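3.2 Kitchen layout and surface wear

Surface wear was recorded at the Matheson site, one of 3 shared kitchens in the Trurneck survey. Counters of a light, even color were preferred, as stains and scratches on them are easier to grade by eye.

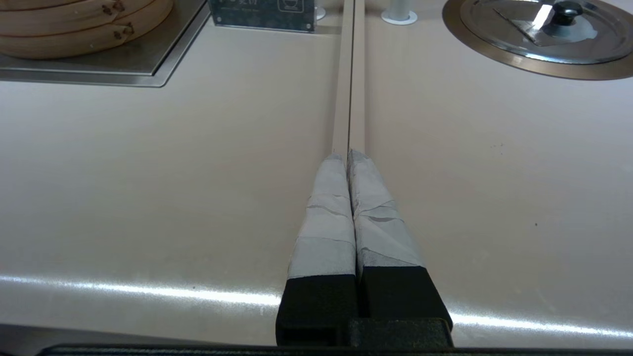
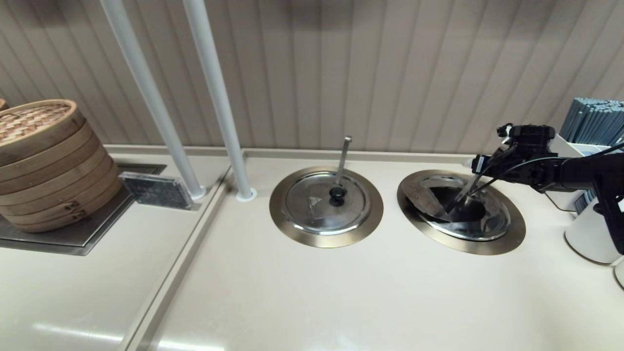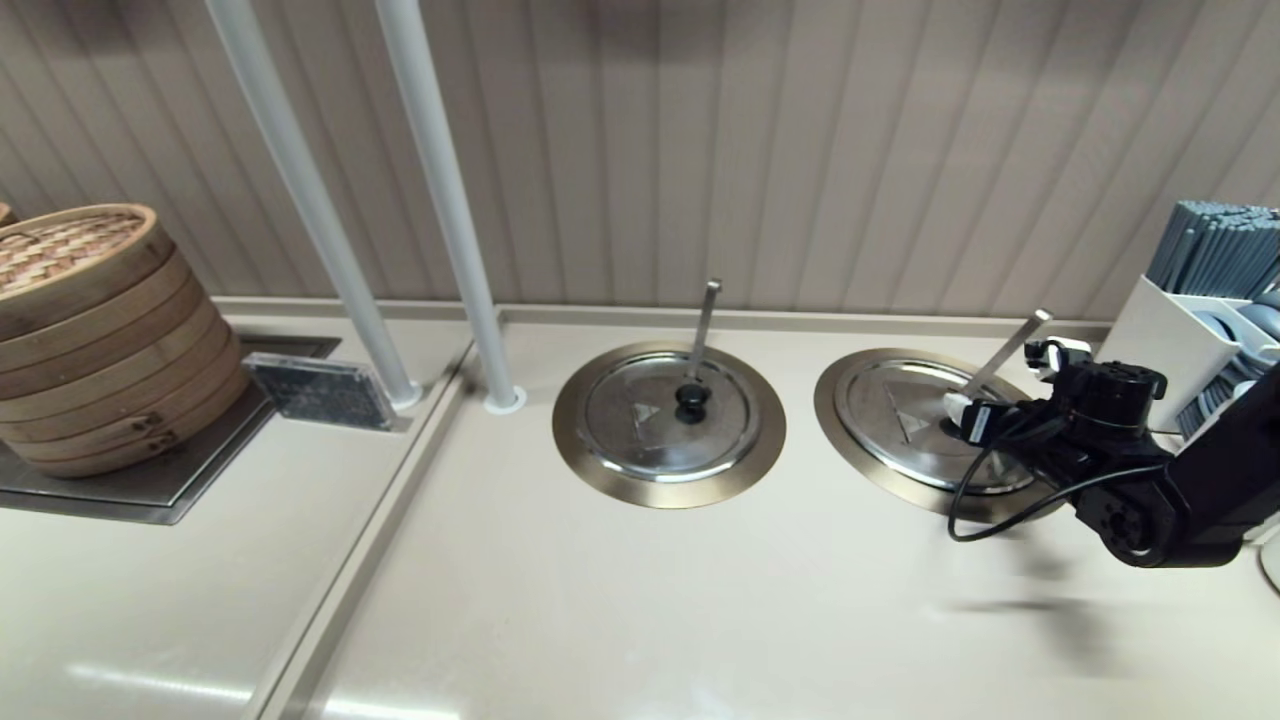

Figure 3. Light-colored countertop, Matheson site.

Users filled in a short form after each cooking session, giving the dish, the time spent and the cleaning product applied. In total, 136 forms were returned, of which 64 reported steaming or boiling as the main method. Forms without a cleaning entry were kept in the session totals but left out of the wear analysis.

Wear was graded on the scale of Kristiansen, with the lowest grade assigned to surfaces free of marks at arm's length. Grading was repeated in April under the same ceiling light. Where the two grades differed, the higher one was used. Sessions lasting under ten minutes were pooled with the next session on the same day. The effect of cleaning product is treated separately in Section 4.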